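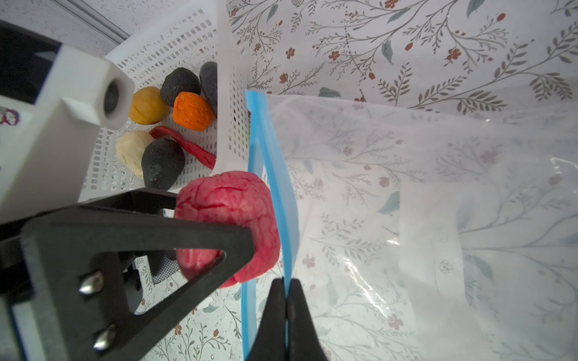
Red and pink, with the blue zipper of the bag.

June, evening

The whole day went to the clay, and I am not sorry. In the morning I told myself I would only check if the basket was clean, and at lunch time I was still sitting at the table with the flowered cloth, smelling this smell of clay that I know since I was a child. It is a little like almonds and a little like a new raincoat. I don't know the right word for it in English.

The clay is still from Falluto, the small shop near the station which closed in spring. The owner sold everything by weight in the last week and I bought too much, 674 grams, the woman wrote it on the paper with pencil and I kept the paper. I was thinking that I would make one bead from each color and the rest would be for the children at the library. Now it is June and I made only the beads. The children's group is after the summer break, so the clay must wait until then and stay soft. This is why I took the zipper bag.

Beca Edwards told me in the winter that clay should never stay in an open basket. She is right, of course. The air comes through all these little holes and the clay gets a skin. The red and pink one has cracks all over it now, like the veins on a leaf. I like it this way, I must say. When I mixed the two colors I stopped too early, I was tired of kneading, and so the pink never went completely into the red. If I would have kneaded it for another five minutes it would be one boring color.

The orange one is worse, it looks like somebody cut it with a knife on every side. The mustard and the cream stayed nice and round. I had no patience for the black, so it has a shape like a drop, and the long red strip I never rolled up at all. It was supposed to become the handle of a cup for the doll house. The cup did not happen.

I wrote in this diary once that I will finish the doll house kitchen before my birthday. I looked for the page today and I found it, it was page 61, with a drawing of a stove. The drawing is better than the stove.

In the afternoon I had tea and wrote a letter to the people in Rimden, where we rented the house two summers ago, to ask if the upstairs room is free again. I wrote it three times. In my language I would know how polite I am, but in English I always feel either too cold or like I am asking for money. Finally I wrote only four sentences and put a stamp on it. The stamp was crooked. I left it.

Then back to the table. I looked at the two red doilies for a long time and thought they should be washed, but with what? The last time I washed something red, the kitchen towels became pink and they are pink until today. My aunt in Wostitz did it with vinegar and cold water, and she had a rule for how long, 20 minutes, no more. I am afraid to try it. Maybe I will ask my cousin if she remembers the rest. 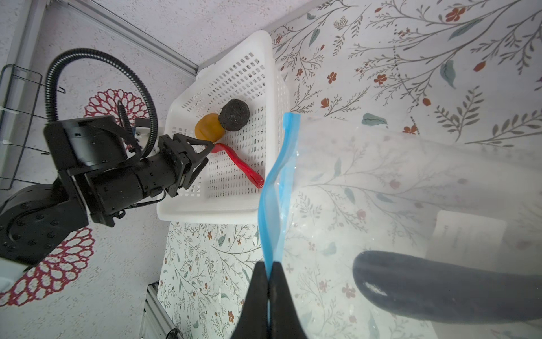

The red tool is the only one I kept from the old set. The handle is long and thin and it is good for a person who does not like to have clay under the nails, and I am such a person. I used to press patterns into the beads with the wide end. I also had a roller and a small knife, but they went away in one of the moves, together with the good scissors and the lid of the blue pot.

I am a little in love with the dark gray ball. It is so rough that you could put it next to the coal and you would not find it again. I got this color when I put together all the crumbs which were left, green, brown, blue, everything, and it wanted to be gray. The flat one beside it is a yellow going to orange. My neighbor's boy saw it last week and asked if it is a cookie. I said yes, for dolls, and he looked at me like I am a hundred years old.

I have a question about the bag that I can't answer. Should all the colors be together in one bag? Beca puts a piece of baking paper between them. I don't have baking paper, I only have the brown kind from the bakery, and it takes the oil out of the clay. The old instructions from the Ko set, which I keep in the drawer with the candles, say "store cool and closed" and after that there is only a picture of a smiling sun. Not much help.

For the children I want to plan something easy. Snails are easy: one strip, one ball. Last year we made snails and fish, and one girl made only a very long worm and was the happiest of all of them. I need to ask the library for 20 small boards, and also if we can use the room with the sink this time.

My hands still smell of it while I am writing. I washed them with the lemon soap, and now it is lemon and almond.

Tomorrow: baking paper, stamps, call my cousin about the vinegar. And the beans need sticks, I forgot them again.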